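Materials and Finishes, Unit 6: Natural Stone and Stone-Patterned Surfaces
Handout 2, revised August 14, 2003
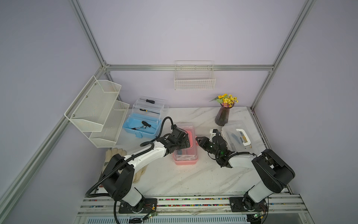

Fig. 6.1. White marble-patterned tabletop with faint gray veins.

6.1 Terms

Marble is limestone or dolomite that has recrystallized under heat and pressure. The trade uses the word more loosely and applies it to any calcite-based stone that takes a polish. In this course the geological meaning is used unless a section says otherwise.

Vein: a band of mineral that differs from the ground mass. Gray veins in white marble are usually caused by graphite or fine clay carried in the original sediment.

Ground: the background color of the stone, read between the veins.

Marble-patterned: any surface that carries the look of marble. The term says nothing about what the surface is made of. Composition has to be established by test or from the supplier's sheet.

6.2 Properties of calcite marble

Calcite has a Mohs hardness of 3. A steel knife scratches it, and so does quartz sand carried in on shoes, so polished marble floors lose their shine first along walking routes. Density is close to 2.7 grams per cubic centimeter.

Calcite reacts with weak acids. Vinegar, lemon juice and many bathroom cleaners leave a dull mark called an etch. An etch is a loss of material and cannot be washed out. A stain is a foreign substance held in the pores and can often be drawn out with a poultice. Students confuse the two on the exam every year.

6.3 Identification in the field

Begin with an exposed edge. In natural stone the veins pass through the thickness of the slab and show on the cut face. In a printed surface they stop at the top layer.

Next look for repeats. Printed patterns come from a roller or plate of fixed size, and the same vein will appear again at a regular distance. Small pieces may be cut from a single repeat, in which case this check gives no result.

The acid test uses one drop of dilute hydrochloric acid on a hidden face. Calcite fizzes at once. Dolomite fizzes weakly unless powdered first. Wear eye protection and rinse the spot. Do not run this test on installed work without written permission from the owner.

6.4 Case: the Zurcombe lobby

The lobby was finished in 1963 with 559 wall panels from the Pledevach quarry. A survey made before cleaning found 47 panels with visible bowing, all on the south wall. Thin marble panels bow when repeated heating and cooling loosens the bond between calcite grains. The process does not reverse. The bowed panels were replaced with thicker stock, and the anchors were reset with wider joints.

6.5 Reading and assignment

Read Triệu, chapters on metamorphic stone and on surface finishes. The Firnivness sample set is on reserve at the library desk and may not leave the room.

Submit a one-page identification report on any two samples from the set. State the ground, vein color, edge condition and test results for each. Give the finish as polished, honed or sawn. Reports that name a stone without supporting evidence receive half credit. The December exam covers 6.1 through 6.4.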